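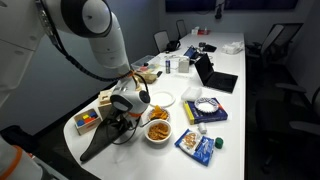 Yvette Carrier
Technical writer, Lirkano

Section 2: Uploading a release

Before you start, have your finished masters and cover art saved in one folder. Lirkano accepts WAV and FLAC files. MP3 files are rejected at upload.

1. Sign in and open Catalog, then select New Release.

2. Choose Single, EP or Album. The type can't be changed once tracks have been added.

3. Enter the artist name exactly as it appears on earlier releases. A missing accent or extra space will create a second artist page.

4. Drag in the tracks and put them in playing order. Wait for the green bar under each one to fill.

Note: Track titles are read from the file name. Remove numbers and underscores before uploading – or edit the titles afterward in the Details tab.
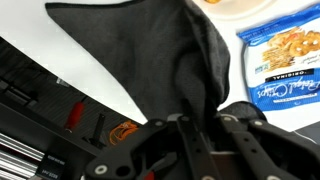
5. For each track, add the writers and their shares. Shares must total 100 percent or the Save button stays gray.

6. If you are on a label account (Randier, for example), pick the label from the list. Leave the catalog number blank to have one assigned.

7. Set the release date and select Submit.

Caution: Remixes and covers need a license on file. Submitting without one puts the whole release on hold, including your original tracks.

If the upload stops with error 393, a file is damaged. Export that track again and repeat step 4. For error 641, see Section 5, Artist Name Conflicts.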